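From: Kirsten Nørgaard
To: Laboratory Automation members list
Date: Jul 20, 2021
Subject: Re: Open day at Hemport – arrangements for visiting members

Dear members,

I am replying to the list as a whole, as several of you have written to me separately with the same questions as Jinfeng Shi. His message is quoted in part, with my answers beneath each section.

Jinfeng Shi wrote:
> Could the organisers confirm which demonstrations will be open to
> visitors, and whether members will be able to try the hand-held
> gripper themselves? At the February visit to Kasura we were only
> permitted to watch from the corridor.

There will be two demonstrations, both in the teaching laboratory on the ground floor. The first is led by Kolbrún Laxdal and concerns the handling of glass test tubes: taking a tube from one rack, moving it across the bench and setting it down in another. It is carried out with a gripper held in the hand, which carries its own camera, and the recordings are afterwards used to teach a fixed arm the same movements. The second, led by Elínborg Kárason, shows the fixed arm at work on tasks it has already been taught.

Visitors may try the hand-held gripper under supervision. Each turn will last four minutes, and we ask that members keep to this so that everyone who wishes to take part is able to do so. Those who would prefer only to observe may stand on the window side of the room.

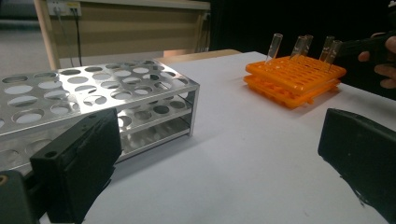

Gloves and eye protection will be provided at the door. Members who wear their own prescription safety glasses are welcome to bring them. No samples or reagents of any kind will be in use during the open day, and food and drink must be left in the cloakroom.

> I should also like to know why the group works with ordinary racks
> and not with holders made for the robot. Sunduner advised us that
> purpose-made holders were the only sensible course.

This was discussed at some length when the work was planned. The laboratories that have agreed to take part already own their racks, in metal and in plastic, and do not intend to replace them. Round holes and square openings call for a different approach from the gripper, and a polished metal surface can be difficult for a camera to read under strong light. The group therefore decided to record with the equipment that staff use every day. Dr Laxdal will speak on this point before the first demonstration and will be glad to take questions. I would add that Sunduner's advice was given for a different project, with a much higher throughput – members should not read our choice as a criticism of it.

> Lastly, is there a limit on numbers, and may guests attend?

The laboratory can admit 16 visitors at one time. We shall therefore run the morning in groups, the first beginning at 11 o'clock. Members may bring one guest each, provided that the guest's name is sent to Ragnheiður Ásgeirsdóttir in advance. Names cannot be added at reception. Please state in the same message whether you or your guest will need step-free access, as the side entrance has to be unlocked beforehand.

Visitors should report to Room 211 in the Gunnlaugsson building, where badges will be issued. Parking at the front is reserved for staff, but the public car park across the road is open all day. Photographs are permitted in the teaching laboratory. They are not permitted in the corridor leading to it, where other groups have work in progress.

The slides from both talks will be placed in the list archive after the event. Members who are unable to attend may send questions to Elínborg Kárason, who will reply to the list.

Yours faithfully,

Kirsten Nørgaard
Visits Secretary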